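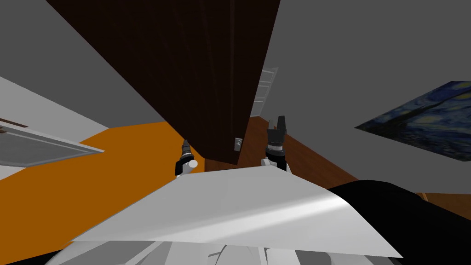

**Ticket 281 – Drosamer evaluation license, gripper commands**
**Opened:** August 6, 2024
**Reported by:** Byun Integration, evaluation group
**Assigned to:** Seung-woo Ha, Ondberg Product Support
**Status:** Awaiting customer confirmation

**Reported issue**

The customer is evaluating the Drosamer simulation package before a purchase decision. Close commands sent through the Tusley connector return a success code, but the reported finger width remains at the open value. The fault occurred in 12 of 45 trial runs. All 12 followed a scene reset.

**Initial review**

The customer's log and configuration file were received in full. The license is valid and the connector version is supported. Joint commands to both arms are accepted and executed normally after a reset.

**Analysis**

Finger state is stored separately from arm state in this release, and a reset reloads the two in sequence. If a close command arrives before the second load is complete, the connector acknowledges it and then discards it. For comparison with the width values, the wrist view is the simplest reference: the two gray fingers stand well apart over the dark tabletop, with nothing held between them. A view of this kind should be read together with the log entry for the same step.
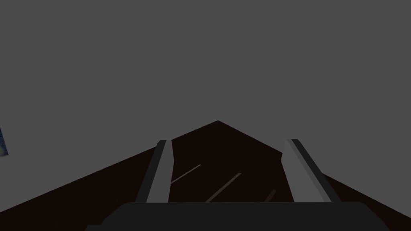

**Recommended action**

1. Set `reset_wait` to 6 in the connector settings.
2. Restart the connector – a reload of the scene alone does not apply the change.
3. Repeat the trial runs and return the new log under this ticket number.

A permanent correction is planned for the January release. The evaluation period has been extended until the customer's results are reviewed.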